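The winter I fell for shape note singing

21/01/2024 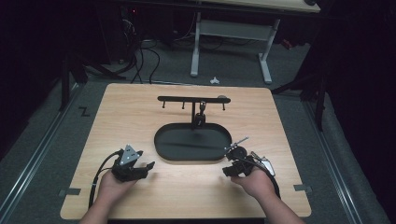

Two hands over a square, light wood-grain tabletop.

I have wanted to write about this since December and kept putting it off, mostly because every free evening has gone to the singing itself! If you've never come across shape notes, they're a way of printing music so that each note head has its own shape: a triangle for fa, an oval for sol, a square for la and a diamond for mi. You learn the shapes, you sing the shapes out loud once through, and then you go back and put the words on. That's the whole method, and a room full of strangers can get through four-part music with it on a Tuesday night.

I went the first time with my cousin, who had seen a card in the window of the bakery in Dulham. We figured we'd sit at the back. There is no back! Everybody sits in a hollow square, tenors facing altos, trebles facing basses, and whoever is leading stands in the middle, where the sound is so loud you can feel it in your teeth. I stood there for the first time two weeks later and forgot to beat time at all (my arm just hung there), and the whole bass bench kept going without me, thank goodness.

What I love most is that it isn't a performance. People are rough, they're flat, they come in early, and it still sounds enormous. Preben Hjaltadóttir, who has the front tenor bench in Miltby, told me to sing as if I were calling somebody in from a field, and that did more for me than three years of school choir.

My book is a secondhand copy, 507 pages, with someone's pencil marks all through the alto line. On page 99 they wrote "BREATHE" in big capitals and I obey it every time. On page 86 there is only a question mark, and I'm with them there, because I can't make sense of that entrance either. If you know how the altos are supposed to find that note after the rest, please write to me.

So far I've been to Dulham, Miltby and one all-day singing at Biwott, where the hall has a bare plank ceiling and the sound comes right back down on you. Dinner was at noon: bean soup, two kinds of cornbread, a pickled beet thing I went back for. I had no voice left by three and sang anyway, very softly, which is not the custom.

Next up is Stukholm. It's a long drive and I'm told the parking is on the grass, so bring boots. Beginners get a half hour of going over the shapes before the first song, loaner books are stacked by the door, and you can just listen if you want to. I don't think you'll want to, though!

Contact | © 2024 All rights reserved | Back to top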